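How to Fold Towels So They Stay Put on the Shelf

I used to shove our towels in the linen cupboard and lean on the door. Then I spent a rainy weekend in June learning to fold them properly, and I've been a bit of a bore on the subject ever since! It's an easy job once your hands know it.

What you need

A clear, flat surface at hip height, and your clean towels, fully dry. A bed works in a pinch, but the soft top makes it harder to get straight edges.

Step 1: Shake and smooth

Hold the towel by two corners and give it a good snap. Lay it flat and sweep your palms from the middle out to the edges.
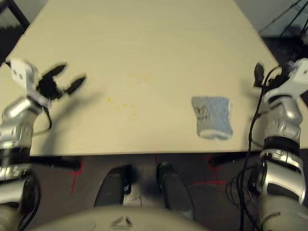

Step 2: Fold lengthwise in thirds

Bring one long side in a third of the way, then lay the other over the top. Check your shelf first, though. Mine is 40 cm deep, so bath towels go in thirds and hand towels get a simple half (anything thicker and they bulge over the front).

Step 3: Fold the ends in

Take each short end to just shy of the centre, leaving a finger's width of gap. Close it like a book. That little gap gives the fold somewhere to go, and the whole thing sits so much flatter.

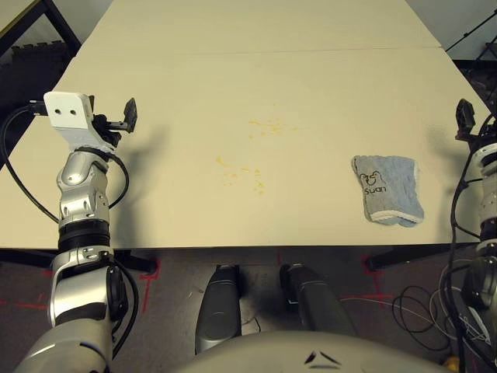

Step 4: Stack with the fold facing out

Rounded edge to the front, loose edges to the back. You can pull one out without dragging its neighbours onto the floor, and the colours look lovely in a row.

A few extras

Skip the fabric softener, as it leaves a coating and the towels drink up less water. Half a cup of white vinegar in the rinse is my favourite swap.

For face cloths, fold in quarters and stand them upright in a small box. Kids can manage this one on their own, and mine race each other at it.

Put fresh towels at the bottom of the pile and take from the top, so they all get a turn.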